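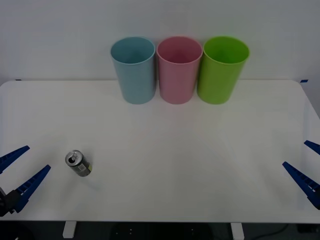 Mundham Health Policy List: Messages for March

Subject: Re: [mundham-health] What does Bill 176 do to the clinic money?

Dear all,

I am replying to the message from last night and I keep most of it below, so that people who read only the digest can follow. I have read the bill text twice and also the staff analysis which was attached to it on Votus. I am not a lawyer. I worked some years in billing at the Hà clinic and now I do the paperwork for my mother and for two neighbors, so I know this from the side of the forms.

> I tried to follow the hearing on 176 and gave up after an hour.
> One side says it is a cut to the clinics and the other side says
> it is more money than ever. Both of them were reading from the
> same table! Can somebody who has read the thing explain:
>
> (a) is the clinic money going down or up,
> (b) what happens to people who are with Pleris now, and
> (c) is there still any point in writing to the council, or is
> it decided?
>
> Also the summary on Votus says "consolidates existing support."
> I have been to enough meetings to get nervous when I read the
> word consolidates.

I think you are right to be nervous about this word, but the answer is a little bit longer, so please be patient with me.

First, how it is today. The county helps with the cost of health care in 3 separate ways. There is the premium help, which is paid to the insurer and lowers what a family pays every month. There is the clinic grant, which goes to the Hà clinic and the smaller ones, and it is paid whether the patients have insurance or not. And there is the hardship fund, from which a person can ask for help with one large bill. Each has its own budget line, and the council must vote separately if it wants to change one of them. This makes it slow, and I remember that we were often waiting for a grant payment until June when the clinic year starts in January.

Bill 176 puts all of this under one line, with the name Household Health Support. The total for the first year is higher than the sum of today's lines. So the people who said "more money than ever" did not say something false. But inside the new line the department may move money from one purpose to another without coming back to the council. It has to write a report afterwards. Before the report is published the money is already spent, and I did not find any section which says what happens if the council does not like what it reads.

There is also no minimum for the clinic grant. In the old rules the grant could not be lower than in the year before, unless the council voted for it. I looked for this sentence in the new text because I was sure they moved it somewhere. It is in the list of repealed sections on page 128 of the packet, near the bottom, between a section on postage and a section on the name of the department. Maybe there is no bad intention. A bill like this is put together by many hands. Still, I would have expected one line in the summary.

So for your question (a): the total goes up, and for the clinics the protection goes away. If the clinic money goes down or up will be decided inside the department each year. 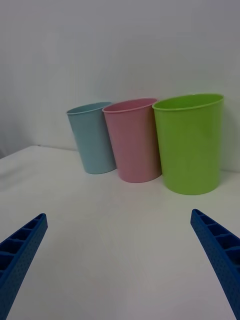 The table which both sides were reading shows premium help, clinic grant and hardship fund next to each other, and I think the confusion at the hearing came from how it is arranged. The premium help for next year is in the nearest column and printed in full. The clinic grant comes after it, and a part of the hardship fund is counted already under the clinic grant, as "assistance given on site." It is like the blue, pink and green cups in a row on the white table: the green one stands farthest forward and appears the largest, and the pink one covers a part of the blue one behind it. From such an angle I could not tell you how much fits in the blue one. I would ask the department to print every amount alone, with the present year beside it, and no amount counted in two places. This is a small request and it does not need any change in the bill.

Now to question (b), Pleris.

If you are insured with Pleris through the county plan, nothing changes on the day the bill takes effect. Your card stays valid and the monthly amount stays the same until the renewal. What changes is how the help is renewed. Today it continues by itself if you do not report a change in income. Under the bill you must confirm your income every year, on a form, and if the form does not arrive in time the help stops and you get the full bill from Pleris for the next month.

I want to say something about this, because at the hearing it was treated as a detail. When I was in the billing office, I saw what happens with such forms. People move and the letter goes to the old address. Or the letter arrives and it says "action may be required," and a person who reads English slowly, as I did then, puts it away to ask somebody later. These people did not become richer. They are still allowed to have the help, but they are off the list, and after some months they come to the clinic with a bill they cannot pay, and the clinic grant covers it. So the saving in one place becomes a cost in the other place, and the second place is exactly where the minimum was removed. I did not see this connection in the staff analysis. It counts the saving only.

There is a grace period in the bill, but it is for Pleris and not for the member. Pleris gets more time to send back the help it received for a person who was not confirmed. The member does not get more time to send the form. Perhaps somebody on this list with legal education can read the section on "reconciliation of payments" and tell me if I understood it wrong. I would be glad to be wrong.

Question (c), whether it is decided.

No, it is not. A bill of this kind needs 3 readings and it has had only the first. At the second reading the council can still amend it. At the last one they vote yes or no, and amendments are possible only if everybody agrees, so in practice the second reading is the moment. Votus does not show the time of the second reading yet. Last time it appeared there late in the afternoon before, so I look every day. If you make a free account you can ask for an email when the status changes, but for me the email came after the page was changed, so please do not trust only this.

If you write to your council member, my suggestion is to write short and ask for something exact. Letters which say "do not cut the clinics" will receive the answer that nothing is cut, and on paper it is correct. I would ask for these changes:

Keep the rule that the clinic grant cannot go under the amount of the year before without a vote.

Let the help continue for a limited time when the income form is missing, and send a second letter in the languages which the Hà clinic already uses for its own letters.

Ask for the report before the money is moved. If it is urgent, the department can come to the council with it, they meet often enough.

You can use my words if they help you, but it is better when you put in your own case. When a member of staff sees the same letter many times, it is counted as one letter, or this is what we were told when we tried it for the pharmacy hours.

I should say also what I find good in the bill, to be fair. The application for the hardship fund becomes much simpler. Now you need the bill, the proof of income, a letter from the provider, and a statement that you have asked everywhere else. The bill removes this statement, and I am very happy about it, because I have written it for many people and it was humiliating for them. Also the clinics will receive the money at the beginning of the year. For a small clinic this means it does not need to borrow in spring to pay the salaries. I would not like that the whole bill fails and these parts are lost with it. Therefore I am asking for amendments, and I will not sign the petition against 176 which was sent here earlier this month. I know that some of you have signed and I respect it.

One correction to my own earlier message: I wrote that children are not affected by the yearly form. This was a mistake. Children in a household where an adult has premium help are on the same form, so when it is missing they also lose the help. Children who are covered separately through the state program are not touched. I apologize to the person who wrote to me privately and got the wrong answer.

I still do not know what happens to a request for hardship money which is open on the day the bill takes effect. The text says that "pending matters continue," but continue under the old rules or the new ones, it does not say. I have asked the department by email and received the automatic reply. When I have a real one I will send it to the list.

With kind regards from the east side of Mundham

(If you answer, please delete the parts of the quote you do not need. The digest was very long last month.)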